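Ticket: Names missing from the memorial roll after import
Status: Open
Opened by: Fares Fakhoury
January 8, 2026

Hi all, me again with the veterans' association site! We moved our memorial roll over to Altosgate last night, the one the regiment families use to look up a name before the wreath-laying, and three names have gone missing. The old list had 2,691 entries and I checked that figure before I exported. The new page looks lovely, it loads fast, the search box works, but those three just don't come up (not by surname, not by service number, nothing).

What I've tried so far: cleared the cache, logged out and back in, ran the import a second time on the test copy. Same result each time.
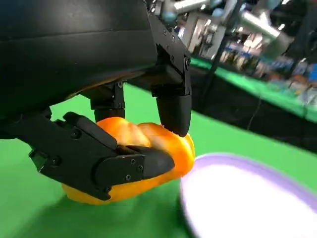
I also opened the export file in a plain text editor and all three are sitting there, spelled right, with rank and unit filled in. So the export is fine and they're getting dropped somewhere on the way in. The import log says "completed" and that's all it says, which isn't much to go on.

One more thing I noticed while poking around: all three men served in the same signals company, and their unit notes are really long. Somebody's granddaughter typed up the whole citation for one of them, bless her. Could there be a limit on that field? I'd hate to trim it if I don't have to. The families get the link in June and I promised them every name would be on it.

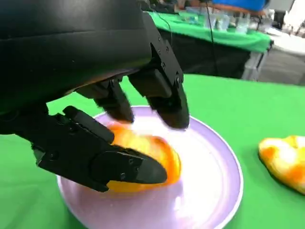
Lenka Slanina: Yes, there's a limit. Unit notes stop at 300 characters, and on the older importer a row that goes over is skipped without a warning. Put the citation in the "Biography" field, which has no cap, and leave only the company name in the notes. Then import just those rows again so you don't end up with duplicates.

Fares Fakhoury: Oh, that would explain it! I'll move the citations across tonight, try it on the test copy first, and post the new count in this ticket.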